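Brevidlow Folding Leg Table, Model 800

Product group: Tables and work surfaces
Supplied by: Dutis Furniture Supply
Availability: Made to order
Delivery: Flat, one table per carton

Overview

The Brevidlow 800 is a rectangular folding table for classrooms, meeting rooms, clubs and light workshop use. It has a flat top with square corners, so that tables may be set edge to edge to make a larger surface. The legs fold under the top for storage. No tools are needed to open or fold the table once it has been put together.

The model number refers to the depth of the top in millimetres. The standard height suits adult seated work. A lower leg set can be ordered for younger pupils and is fitted in place of the standard legs.

Top

The top is a bonded board with a hard-wearing surface on both faces. Edges are sealed on all four sides. The finish is matt to limit glare under ceiling lights. Pencil, chalk and most water-based pens can be removed with a damp cloth. Permanent marker should be treated with a small amount of alcohol on a cloth, then wiped with clean water.

The surface is not suitable for cutting. A cutting mat must be used with craft knives. Hot pans, soldering irons and glue guns must stand on a heatproof pad.

Frame and legs

The frame is welded steel tube with a powder-coated finish. Each pair of legs is joined by a cross bar set 252 mm above the floor, which leaves room for feet at both ends. The legs lock open with a sprung catch. The catch must be heard to click on each side before the table is loaded.

Each leg ends in a screw foot with a rubber pad. The feet adjust for uneven floors. When two tables are placed together, level the first table fully, then bring the second up to it one foot at a time. A straight edge laid over the join will show any step.

Technical data

Depth of top: 800 mm
Cross bar height: 252 mm
Seated height, lower leg set: 466 mm
Folded thickness: 98 mm
Shape: Rectangular, square corners
Top finish: Matt, both faces
Frame finish: Powder coat
Foot: Screw type with rubber pad

Lengths are given in the price list. All lengths use the same frame section and the same leg sets.

Joining clips

Nusard joining clips are sold in pairs. They slide over the frame rails under the top and hold two tables in line. Use one pair for a long edge join. Clips do not carry load and must not be used to support a table with its legs folded. They can be fitted only where both tables have the same leg set.

A join will remain visible with clips fitted. Customers who need an unbroken surface should order the longest top or use a cloth or mat over the join.

Storage and moving

Folded tables can be stacked flat or stood on a long edge in the Baumgartner trolley. Do not lean folded tables against a wall without a restraint. Two people should lift the longer sizes. Tables with screw feet should not be dragged, as this may bend the thread.

Cleaning and care

Wipe down with warm water and a mild detergent. Dry the edges after cleaning. Do not use scouring powder, wire wool or bleach. Check the leg catches and frame screws each term, or more often where tables are folded daily. A drop of light oil on the catch pivot is enough.

Spare parts

Part A: Screw foot, single
Part B: Rubber pad, single
Part C: Leg catch with spring
Part D: Standard leg set
Part E: Lower leg set
Part F: Joining clips, pair

Quote the model number and the part letter when ordering. Tables made before the February change to the catch need the older spring, so please state which type is fitted. The older catch has a round button and the current catch has a flat lever.

Enquiries

Sales and price list: Meinir Jarman
Spare parts: Sarla Prajapati
Bulk orders and room layouts: Elin Cadwaladr

Room layouts are drawn on request. Please send the room length and width, the position of doors and radiators, and the number of seats needed.
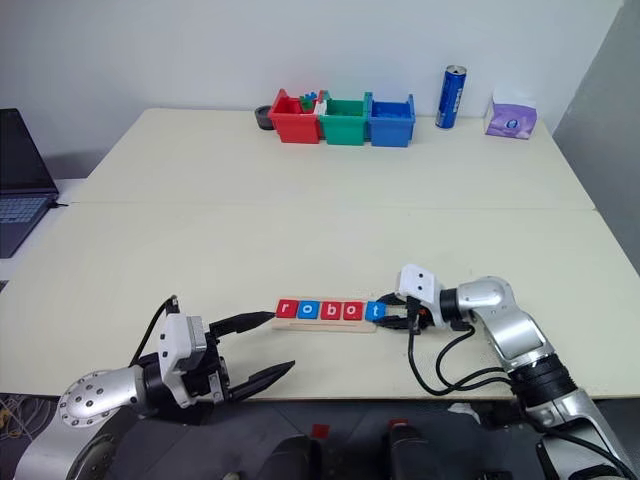 Two pale cream tables set edge to edge against a wall, with letter tiles on a wooden board.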